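Keeping Food at Home
Handout for Session Three: Boxes, Lids, Labels and the Cold Shelf
Prepared by Orla Doherty, with additions by Nesrin Kurtuluş
Revised 26/09/2024

Welcome back, everybody, and a special welcome to those of you who missed the second session and are catching up. Please do read the notes on dry goods when you get the chance, but you can follow this one perfectly well without them. We have 110 minutes together, and I would like to spend a good half of that on your own questions, so the notes below cover more than I will manage to say out loud.

Where we left off

Last time we talked about flour, rice, beans and sugar, all of which are forgiving things to keep. They want to be dry and out of the sun, and apart from that they will put up with a good deal of neglect. Cooked food and cut fruit are another matter. Once a thing has been cooked or cut open it has moisture on its surface, and the small living things that spoil food are very fond of moisture. Chilling slows them down, though it doesn't stop them, and freezing brings them to a pause for as long as the food stays frozen.

So there are really two questions for tonight. How do we get food cold soon enough, and how do we keep it in decent condition after that?

Choosing a box

I am often asked which box is best, and I always disappoint people by saying that the one you already own is probably fine. What I look at first is the depth. A shallow box lets the heat out of a stew much sooner than a deep one holding the same amount, and it stacks better too. I also like a rectangular shape for the fridge, where round tubs leave all those sad little gaps between them (my mother filled hers with lemons, and it did look cheerful).

Size is mostly a matter of who is at home. A box of 1000 milliliters holds a little over four cups, enough soup for two people with good appetites and a bit left for somebody's lunch. If you live alone, buy smaller ones and more of them. A big box gets opened again and again for small helpings, and each time it comes out it warms up a little on the counter.
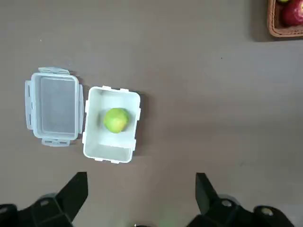 Should the lid go on while the food is still hot?

Leave it resting loosely or slightly open until the steam has gone, then close it properly in the fridge. A tight lid traps steam, the steam turns to drops, and the drops make your nice roasted vegetables soggy.

The two-hour rule

Cooked food should be in the refrigerator within two hours of leaving the heat, and within one hour if the room is very hot, as mine was for most of August. You don't have to wait for it to go stone cold. Many of us were taught that warm food harms the refrigerator, and I repeated it for years myself, but a modern one copes with a few modest portions. A whole stockpot is different. Divide it into shallow boxes, or stand the pot in a sink of cold water and stir it now and then before you divide it.

A word about rice, seeing how much of it this class cooks. Rice can carry spores that survive boiling, and they wake up if it sits around warm. Spread it out, cool it quickly, chill it, and use it soon. When you reheat it, get it steaming all the way through and don't do so more than once.

Berries, cherries and other small fruit

Nesrin asked for this part, and she is right that it belongs here. Small soft fruit should be stored unwashed and washed just before eating. Water clings around the stems and in the little hollows, and mold follows very quickly. Go through the fruit when you bring it home, take out anything split or furry, and lay the rest in a box lined with a paper towel. Cherries keep longer with their stems on. Raspberries hardly keep at all, and I think the sensible course is to eat them in the car.

If you mean to freeze them, that is the one time to wash ahead. Dry them well, spread them in a single layer on a tray, freeze until hard, and only then tip them into a box. They will pour like marbles — a small pleasure in January. 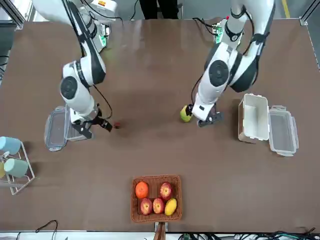
Fig. 2. Tabletop with a small dark red object.

Setting the refrigerator

Your refrigerator should run at 40 degrees Fahrenheit or lower, and I keep mine at 38 to give myself a bit of room. Please don't trust the numbered dial, which tells you very little. A plain refrigerator thermometer costs next to nothing. Put it in a glass of water on the middle shelf, leave it overnight, and read it before anybody has opened the door for milk.

The door is the warmest part, so let it hold mustard, jam and pickles. Milk and eggs are happier on a shelf inside. Raw meat goes at the very bottom, on a plate or in a closed box, where it can't drip on anything. Leftovers go at eye level. If you can't see them you won't eat them, and we have all met the box at the back that has to be opened outdoors.

Labels

Masking tape and a marker are all you need. Write what it is and the day you made it. Most cooked leftovers are good for three to four days in the refrigerator, and after that please be strong and let them go. Smell is not a safe guide, as plenty of harmful bacteria have no smell at all.

Henrik Dreßler has kindly shared his system of writing the last day to eat a thing instead of the day it was made. I tried it for two weeks and rather liked it, although my husband thought I had dated the lasagna wrong. Choose either one and stay with it. 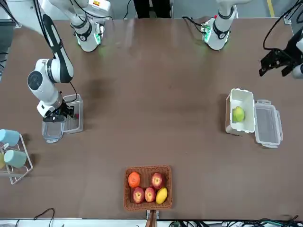 Washing up and stains

Tomato sauce stains plastic, and the stain is harmless. Rinsing with cold water before the hot wash helps, and a few hours in a sunny window helps more. For lingering onion, fill the box with warm water and a spoonful of baking soda and leave it overnight. Wash lids with some care around the rim, where grease likes to hide, and let boxes and lids dry fully before you put them together. A box put away damp will smell of cupboard.

Throw out anything cracked, warped or badly scratched. I know it hurts. 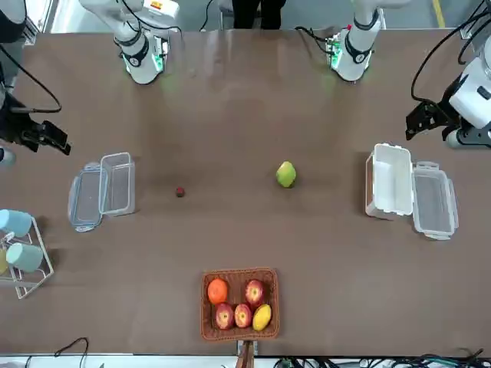 Can a thawed dish be frozen a second time?

If it thawed in the refrigerator, you may refreeze it safely, though the texture will suffer. If it thawed on the counter and sat out past two hours, it should be thrown away.

For next time

Please read up to page 62 in the course reader, on pickles and brines, and keep a list for one week of every bit of food you throw out and why. Tülin Kozan will be teaching the first half — she makes a far better pickle than I do — so bring an apron and a clean jar with a lid that fits.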